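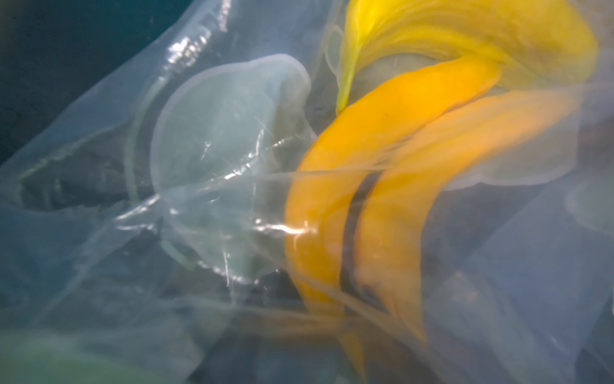 Wrist view, close up against the bag film.

Products > Floltix > Bagging Kit > README

Reading time: 2 minutes

# Floltix Bagging Kit

Release notes and data card, May 2021. Maintained by Benedek Bodnár.

The kit is a two-arm bench cell sold by Zalteck for teams working on bags and other soft packaging. It comes with a set of recordings made on the same cell, using toy fruit and clear plastic bags.

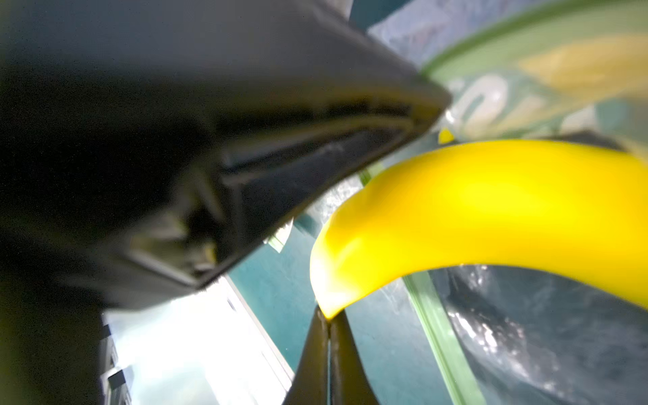
Recordings are split into short episodes. The base set has 1,000 of them, and each has a fixed view and wrist views – all share one clock. Expect heavy glare and blur in the wrist views.

## Known limits

- Clear film confuses most depth sensors. None is supplied.
- Wrist focus is fixed and cannot be changed in software. 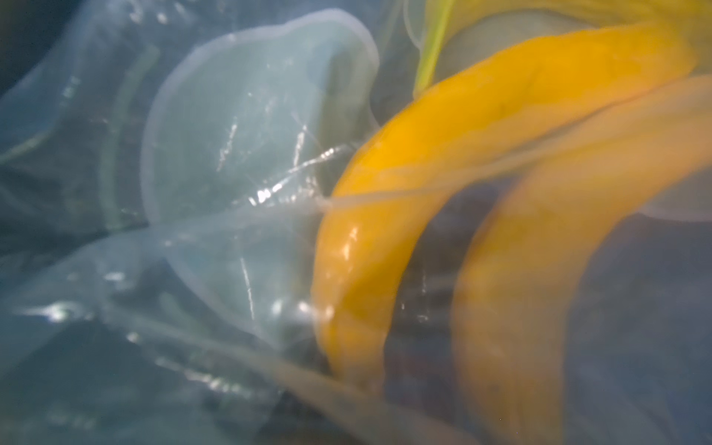 ## Setting up

Allow 15 minutes to bolt down both arms. Run the homing script before loading any task, and keep the bench clear while it runs.
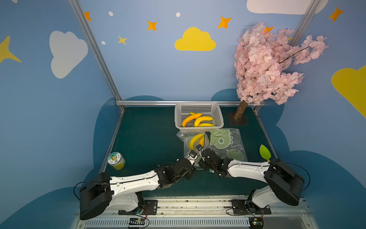
Calibration files are stored per arm, so don't swap them over. Severin Ammann handles spares and returns – the next batch of fingers is due in July.

Related items
- Floltix Finger Set
- Simon task scripts
- Kaltden bench frame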